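Lilldale Shelf Project – Gallery
Posted November 4, 2023 by Sumaiya Wickramasinghe

Welcome, and thank you for stopping by! I've been promising a gallery page since May, when Vidar Granström and I started gathering examples for the Lilldale picking model in earnest, and it has taken me this long to sit down and write it because there's always one more batch to record and then one more batch after that. If you're new to what we do, the short version is that we sit at a desk with a pair of hand controllers and steer a simulated gripper through ordinary picks, over and over, and every pick is saved so the model can learn from it later.

We work in the simulator for now. The items are modeled on stock that Flarkthorpe keeps on its hardware shelves, and I have to say I've grown fond of them, the way you do with anything you've picked up a few hundred times. Bottles and cans were our first set, then tubs, and this fall we moved on to boxes (Vidar's idea, and a good one, although I grumbled at the time).

The welding rod boxes are the ones I ask people to try first. They're tall and narrow, and you have to bring both fingers in evenly or the box turns on you. The view from the gripper is close, so what you mostly get is a pale front with E6013 running down it in big dark characters and a black finger at either side. Another package with the same number stands off to the right, which is good practice in minding the neighbors.
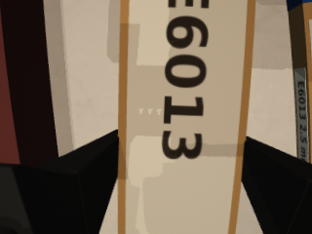 How many examples do you need before the model learns a new item?

We aim for 200 good picks per item, and we keep recording past that if the item is a slippery or awkward one. Simple shapes can get by with fewer, but we would sooner have too many than have to set up the same shelf again a month later.

Shelf set: tall boxes, two-finger grip
Recorded by: Sumaiya and Vidar, taking turns
Controller: the Clamura pair, with the softer trigger

A little about how a session goes, as people do write in and ask. We load a shelf, shuffle the positions, and start the recorder. Each pick runs from the moment the gripper leaves its resting spot to the moment the item is set down in the bin. A session has 45 picks in it, which sounds like nothing until you've done two of them back to back with a cold cup of tea next to you. Afterward we play everything back at double speed and tag each one as good, clumsy or failed. The clumsy ones stay in – Vidar argued for that from the start, and I've come around to it, since a model that has only watched perfect picks has no idea what to do when a box starts to lean.

The tagging goes into Moura, our labeling tool, along with a short note if anything odd went on. My notes are longer than they need to be. Vidar's tend to say "fine" or "not fine," and between the two of us I suppose it averages out.

As of this week we have around 3,000 picks in the full set, spread over 29 items. The tall boxes are the newest of the lot and still want more work, mainly the picks where the box begins at an angle to the shelf edge. Those are slow going, and my hands tend to rush them toward the end of a session, so we've started putting them first.

Next up are the flat packs – sandpaper, hinges, those little cards of picture hooks – and I'll add a new section to this page once we have a first session tagged. If you've recorded grasping data yourself and have a trick for thin items lying flat, please write to me, I'd love to hear it!

Back to all galleries
Next gallery: Tubs and Lids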